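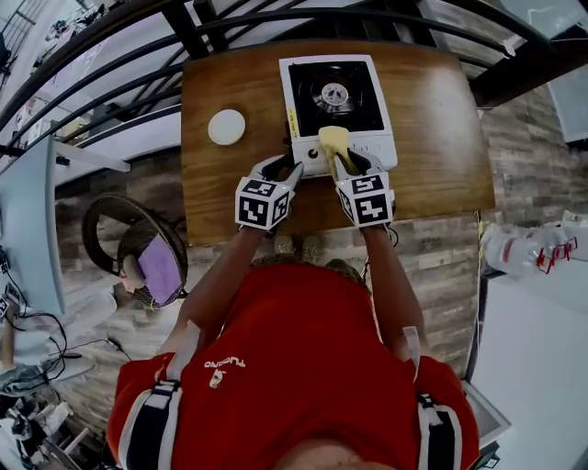
Santoso ridge trail shut after hiker hurt in fall

1 May 2024

The upper section of the Santoso ridge trail is closed until further notice after a hiker slipped near the top and had to be carried down in the dark, park staff said.

The hiker, a woman in her thirties visiting from abroad, was with a group of seven and a local guide. They had set out from the Gikum trailhead a little after 2 am, aiming to reach the 2,792-meter summit for sunrise. She lost her footing on loose gravel below the last set of steps and slid into a gully. Broken ankle, cuts to both hands, a knock to the head. She was awake and talking when rescuers got to her.

It took them a while to get there. Cloud came in soon after the call and the first team had to wait at the upper shelter until it lifted. A second team came up from the Dullden side with a stretcher. The whole party was back at the trailhead by late morning and the woman was taken by ambulance to the district clinic, then moved to a bigger hospital on the coast. Staff there said she was in stable condition and would likely need surgery on the ankle.

The rest of the group walked down on there own. No other injuries reported.

The closure covers everything above the upper shelter. The lower loop through the forest is still open, and so is the campsite at Gikum, but rangers are turning people back at the shelter gate. Anyone caught past it faces a fine and a 3-month ban from the park.

It is the second serious fall on the same stretch this season. In March a man from the capital broke his wrist there, and guides have been asking for a fixed rope ever since. The park office says rope and new anchors have been ordered. No date for when the work gets done.

Guides are not happy with a full closure. Several said at the trailhead that the gravel is only a problem on a stretch of 40 meters and could be bypassed with a short detour through the scrub. The park office says the detour crosses a nesting area and is not an option.

Visitors who have already paid for a summit climb can get their money back or pick a new date. Bookings made through Tiketetti, the ticket site used by the park, will be refunded automaticly to the card used — allow up to ten working days. People who paid cash at the gate need to bring the paper slip back to the Gikum office, open 8 am to 4 pm. Guide fees are separate and have to be sorted out with the guide.

The park office said 749 people hold summit tickets for the coming weeks. New sales for the summit have been stopped. Tickets for the lower loop are still on sale at the usual price, online or at the gate.

The Dullden road is also down to one lane past the bridge after last week's rain. Expect waits, mostly in the early morning. Buses from the coast are running but may turn round at the bridge if it gets worse — check with the driver before boarding.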